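Election leaflets, posters and the state of your front door

Every campaign brings the same household advice round again, and most of it is wrong. We had 43 leaflets through the door before the last council election in Turnik, so I have had plenty to practise on.

Getting stickers off glass. People swear by mayonnaise. I tried it on a Birkis ward sticker and got a greasy sticker. Warm soapy water on a cloth, left for 24 minutes while you do something else, then an old bank card held flat. If the glue stays behind, a dab of cooking oil shifts it and washing-up liquid shifts the oil.

Posters in the window. Canvassers hand out tape with the poster and say it won't mark. On gloss paint it marked. Stick to the glass, never the frame, and take it down by the end of August or the sun will bake the tape on.

Leaflets as firelighters. Don't bother. The shiny ones smoulder and smell, and they leave a flaky ash that floats out when you open the stove door.

Leaflets as window polishers. Newsprint is fine, glossy paper just slides about. The free sheet from the Fosmont residents' party was the only one that did a decent job, and I didn't vote for them.

Garden stakes. The wooden post from a candidate's board makes a fair bean pole if the candidate's people say you can have it. Ask first. Pull the staples before it goes near your hands or the mower.
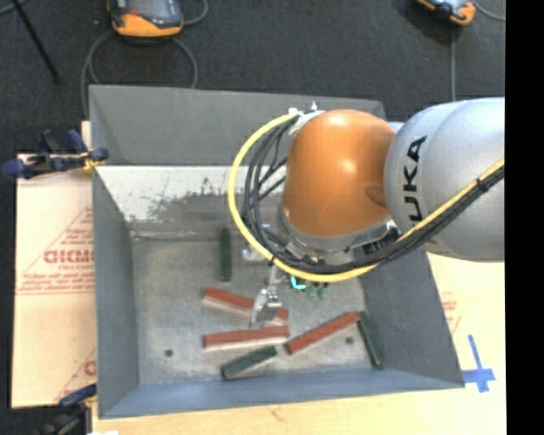
Sorting the pile for recycling is where I trust the advice least. One leaflet promised the Palomino depot would soon take everything mixed together, and I'll believe that when I see it in writing from the council. Until then, pull out plastic wrappers and anything with a magnet on the back. For the sorting itself I like a wide bin with sloping sides, like the big grey one under the KUKA arm, as the paper slides to the middle and you aren't scraping at corners. A deep, narrow one is a nuisance. Envelopes with windows can go in as they are where I live, but check your own list.

Stopping the leaflets. A "no junk mail" sign made no difference that I could see. I had 2 from the same party the morning after I put it up.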